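Progress report, second quarter of the gripper comparison
Prepared for the Skumden program office

Hi all,

You asked for something shorter than last time, so I'll try! We're past the halfway mark on the comparison between the hand-held gripper tool (we call it the Jollness around here) and the Aaltonen two-arm setup, and I'm happier with where we are than I was in March. We now have 157 usable recordings from the hand-held tool and 78 from the arms. The gap is bigger than I wanted, but the arms lost a good chunk of April to a controller update that kept dropping the right side in the middle of a run (more on that below).

Hand-held tool

We went with the very wide lens in the end. The upside is that the tool's camera takes in a huge amount of the room along with the work. The downside is blur. A quick hand movement up close turns into streaks, and our tracking software really doesn't like that. 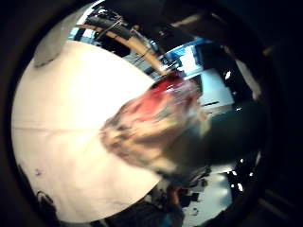 Motion blur on a hand over a white surface, wide lens.

I went through the recordings and threw out 19 for blur alone, which hurt. We've since shortened the exposure and asked everybody to slow down a little, and the newer batch looks better to me, though I haven't scored it yet. Brighter lamps would help too (see the money part at the end, sorry).

The other thing we've been working on is soft stuff. Hard objects were getting boring and the numbers were all bunched up together, so we added plush and felt to the object set. White plush is a pain! It picks up so much light that the depth estimate gets mushy right where you want to grab, and the felt gives us a much cleaner outline to aim at.

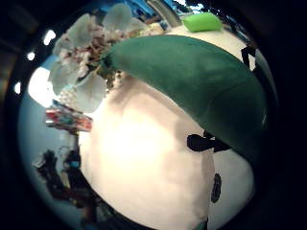

White plush toy with the green felt piece, from the tool's camera.

I'd like to keep the plush in for the final round even though it drags the averages down. If we only report on the easy objects, the comparison isn't worth much to you.

Two-arm setup

The controller trouble is fixed, or at least it hasn't come back. We rolled back to the older Drullov firmware and the dropouts stopped that same afternoon. I've written to them and am waiting to hear what changed.

The current task is flowers and a vase, with the other tabletop objects left standing nearby so the arms have things to steer clear of. Artificial stems are thin and springy, and the leaves hide whatever is behind them, so it's a nice hard test for the fixed camera. We put printed markers on the vase and stood another one up on the table. I was skeptical about needing that many, but calibration now takes me one try most mornings. The jointed hand is slower to set up than I'd hoped, and I still go back and forth on whether it's worth it for this kind of work. Ask me again in a month. 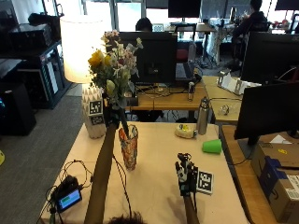
What's next, and what I need

First, getting the arms up to the same number of recordings as the hand-held tool. I think we can do it by September if the firmware behaves. Then both setups run the full object set, soft things included, and I'll send you the scores side by side with the raw files.

On money, we're on budget apart from lighting. I'd like to move $400 over from travel for two better lamps and a spare cable set. If that needs a form, please send me the form and I'll fill it in the same day.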